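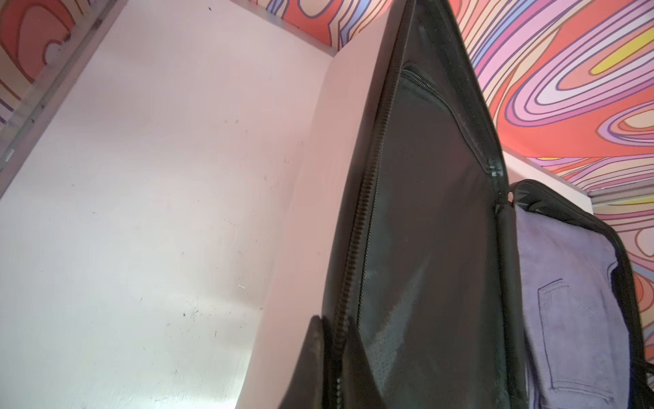 Rungrueang objecte que la tâche de la valise n'apporte rien de plus que le pliage de tissu, puisque les deux mettent en jeu des surfaces souples. L'objection vaut pour la doublure et les rabats. Elle ne vaut pas pour la coque, qui est rigide, articulée et plus large que l'ouverture d'une pince. C'est ce couplage entre corps articulé et matière déformable qui motive le choix de la tâche dans le protocole Guvus.

Séance 7. Apprentissage par imitation en manipulation bimanuelle

1. Poste de travail

Deux bras sont fixés sur le rail avant d'un plateau blanc. L'enceinte est en profilés d'aluminium et ses trois parois portent un papier à motif ondulé de couleurs vives. Le fond n'est donc pas uniforme : l'encodeur visuel doit séparer l'objet d'un décor très contrasté. Une politique entraînée sur fond neutre n'est pas évaluée ici.

Observations : une vue fixe de l'espace de travail et une vue par poignet. Actions : consignes articulaires des deux bras et ouverture des deux pinces, prédites par blocs. La vue de poignet renseigne sur les bords et les fermetures à glissière, la vue fixe sur la pose globale de la valise.

2. Approche de la valise fermée

La valise est à plat, roulettes côté bras. Les deux pinces travaillent alors à faible distance l'une de l'autre, près du même coin. L'espace entre elles constitue la contrainte principale : une erreur de quelques millimètres sur un bras se reporte sur l'autre par contact.

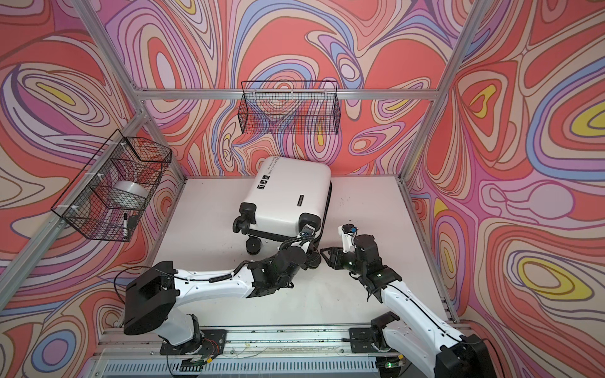
3. Jeu de données et entraînement

Le jeu Zestach comprend 1 066 démonstrations téléopérées, dont 500 retenues pour l'entraînement de référence. Les épisodes écartés ne sont pas supprimés ; ils servent à l'étude de sensibilité (voir TD 2). La politique Tredbridge minimise une erreur L1 sur les blocs d'actions, avec un terme de régularisation sur la variable latente.

Deux points à retenir pour le TD :
- la synchronisation des flux se fait sur l'horloge des bras, les images étant rééchantillonnées ;
- la normalisation des actions est calculée par articulation, sur les seuls épisodes d'entraînement.

4. Prise simultanée

Dans la configuration symétrique, chaque pince agit sur un coin avant de la valise. La chaîne cinématique se ferme par l'objet et les efforts internes ne sont plus observables à partir des images.

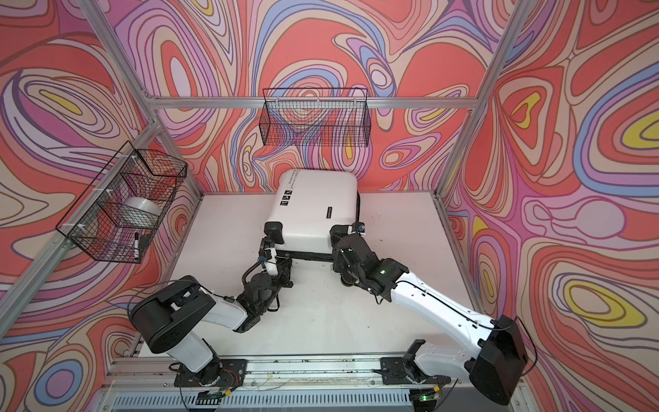 Pourquoi prédire les actions des deux bras avec un seul réseau ?
Deux réseaux séparés ignorent la corrélation entre les consignes, et leurs erreurs s'additionnent dès que l'objet relie les pinces.

À préparer pour vendredi : réécrire la fonction de coût de la section 3 en séparant la contribution de chaque bras, puis indiquer quels termes changent lorsque les deux pinces tiennent le même objet.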